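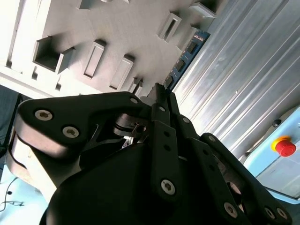

Home Datasets Tools Notes Contact

Search this site Go

Mernus Memory – data card

Last edited 24 Jan 2025 by Awuor Mosoti

Mernus Memory is a small set of hand-driven demonstrations in which a person steers a robot arm through bench work on an open desktop computer. The main job is handling memory modules: reach into the case, take hold of a module, carry it to the gray fixture board beside the case, and let go. I love this task. It looks simple until you try it through a controller, and then every little tilt of the wrist matters!

What's in it

There are 54 episodes, all driven by remote control. Each one has a wrist camera stream and a fixed camera stream, both saved at 30 frames per second, plus joint angles, gripper opening and the operator's commands. The logs are plain CSV, one file per episode, named by operator and run. Failed grabs are kept and marked "retry" in the notes column. Please don't throw them out before you look at them – the recoveries are some of the best driving in the set.

How the driving works

The operator holds the Lilov hand controller and the arm follows. Squeeze the trigger to close, let it out to open. There is a clutch button, so you can rest your hand without dragging the arm along. New drivers get 30 minutes of free practice before anything is saved. We tried moving the arm by hand as well (the Owen branch has a few of those), but hands kept getting in front of the wrist camera.

Go slowly over the board. The drivers who did best lined up the fingers well above the part, came straight down, and only then thought about closing. 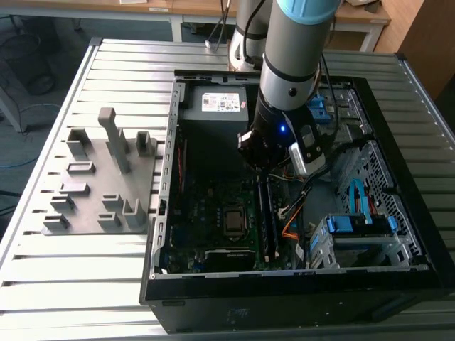
Bleddyn Llewellyn thinks the episodes should start with the arm already above the case, as the long approach teaches a model very little. I've left the approach in for now. You can skip it with the --trim option in the Dralley loader.

Known gaps

One case, one fixture board, one room. Lighting changes between episodes and we did not correct for it. The gripper force column is empty before the April runs.

Comments (3)

tinbench
Loader worked first time, thank you. Is the clutch state logged too?

Awuor Mosoti
Yes, last column, 0 or 1. I should put that in the card!

r_oakes
Trained on the retries only, just to see. Much better at backing off than I expected. More of those please.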